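Workshop tips: taking the processor out of an old server board

Last updated February 19, 2019

Most of the boards that cross the bench at Wurnero are pulled for parts, and the processor is usually the first thing worth saving. It's a small job and it goes wrong in small ways — a bent contact, a dropped chip, paste on everything. These are the habits we've settled on.

**Before you start**

- Unplug the power cord, then hold the power button in for a few seconds.
- Lay the chassis flat with the cover off, at a height where you don't have to lean on it.
- Take the cooler off slowly. If it sticks, twist it a little each way. Don't pry.
- Wipe the worst of the paste off the heat spreader while the chip is still clamped down.
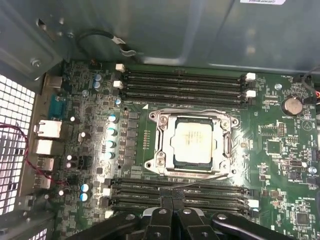

Paste left over after the first wipe can wait. A thin smear won't hurt anything at this stage, and rubbing hard over an open board tends to push lint into places you can't reach. Finish the cleaning on the bench with a lint-free cloth and rubbing alcohol.

**Opening the socket**

Look for the small white triangle printed near the corner of the socket and write down which way it points. You'll want that note when a chip goes back in. Press the lever down and slightly out to clear its catch, then let it rise under your finger. If there are two levers, check the board manual for the order. Leave the screws on the retention frame alone; they hold the whole thing to the board and have no part in getting the chip out.

Lift the chip by its edges, straight up. Keep your sleeves back. 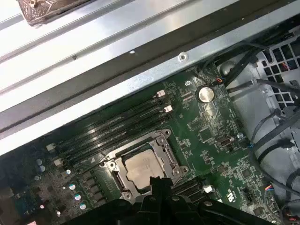 One reader wrote in to say that she pulls all the memory first, even when she only wants the processor, and that it has saved her knuckles more than once. We do the same now. It takes a minute, and the latches are easier to work with nothing else in the way.

**Where to put the chip**

Never set it down loose on the bench. A tray with square pockets is best, and a printed one is fine if the pocket holds the chip by its rim and nothing rubs underneath. Check the fit with a dead chip before you trust it with a good one. Plain plastic can hold a static charge, so wear your strap and move the chip to an antistatic clamshell when you're done for the day. 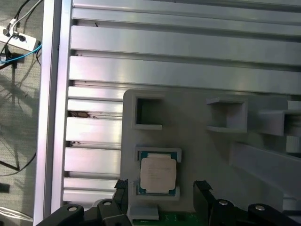
A reply from Wunau: foam from the craft store is worse than a bare table, and people should stop using it. Pink or black antistatic foam is a different product and costs little more.

Label each clamshell with the board it came from. Ours go in the Molik drawer, 40 to a layer, heat spreader up.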